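Updates > Threads > Residence Services
Last updated: 26 December 2022

Histbridge Residence Services: a thread on laundry, bedding and the winter room reset
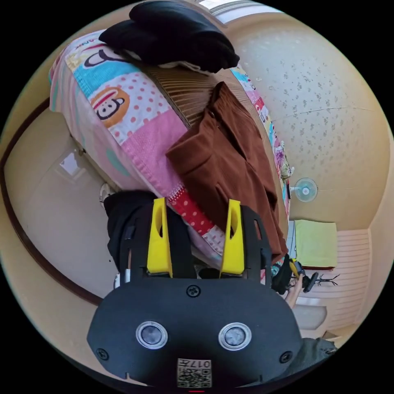 Folded clothing on a patchwork comforter.

1/ The winter room reset is under way at all Histbridge residences. This thread sets out how residents are asked to handle clothing and bedding before the new term. It replaces the notice posted in April.

2/ The reset applies to 333 rooms in the Florkow and Holovko buildings. Residents of Briltum House follow a separate schedule, which has been placed under their doors.

3/ Clothing first. Please take everything off the bed, the chair and the floor, and sort it before any of it goes back into a closet. Items to be worn again this week may stay out. Everything else should be folded and stored or sent to the laundry.

4/ The bed is the best folding surface in most of our rooms, and residents are welcome to use it as one. Straighten the comforter beforehand. A shirt folded on top of a rumpled comforter picks up the same creases.

5/ Shirts and jackets with collars: close the top button, lay the garment face down, bring the sleeves in across the back and fold up once from the hem. Heavy jackets should be hung. Each closet has a rail rated for winter coats.

6/ Dark clothing should be kept in its own pile. Last winter Florkow laundry received 82 complaints about color transfer, most of them concerning new black garments washed with light sheets. Please check the bedding under a dark pile before stripping the bed, as small items are easily gathered up with it.

7/ Comforters. Residents may use their own, in any color or pattern. Patchwork and cartoon prints are as welcome as plain ones. The residence supplies a white sheet and one pillowcase per bed and does not supply comforters.

8/ Printed comforters should be washed inside out in cold water. The large machines on the ground floor at Holovko will take a double. The machines on the upper floors will not, and residents are asked not to try.

9/ Woven mats and woven pillow covers must not go in the dryers. Shake them outdoors, wipe them with a damp cloth and lay them flat. A mat returned to the bed while damp will mark the sheet beneath it.

10/ Bags. Cloth bags should be emptied completely before they are hung up or washed. Our laundry staff have recovered keys, bus passes and one passport from the drum of a single machine this term. Recovered items are held at the Florkow front desk.

11/ Wall fans. Residents with a fan mounted near the bed should switch it off at the wall before shaking out bedding. Dust the cover with a dry cloth. Please do not remove the cover. Requests for a full cleaning may be sent to Mounir Belkadi, Building Services.

12/ Walls and molding. The dark wood trim in the older rooms should be wiped with a dry or barely damp cloth only. Spray polish has left a residue in several rooms and is no longer permitted.

13/ Lines and wires. Clothing must not be hung from any wire near the ceiling. Drying racks can be borrowed at both front desks on presentation of a room key, for two nights at a time.

14/ Donations. Clean, folded clothing in wearable condition may be left in the marked bins by the Holovko entrance. Residents donated 582 items during the last reset. Single socks, underwear and pillows cannot be accepted.

15/ Storage. Each resident may place one closed box in the basement store until the end of term. The store holds up to 700 boxes. Labels must show the resident's full name, building and room number. Boxes without a label will be returned to the front desk.

16/ Room visits will follow. Staff will look at the floor, the window area, the closet rail and access to the bed. They will not open drawers or bags, and they will not move personal clothing.

17/ Residents who need more time, or who would like help with lifting or folding, should write to Myroslav Hordiienko, Residence Life, before the visit to their building. Extensions of one week are normally granted.

18/ Laundry rooms remain open overnight throughout the reset. Detergent is sold at the Florkow desk only. Replies to this thread are read during office hours.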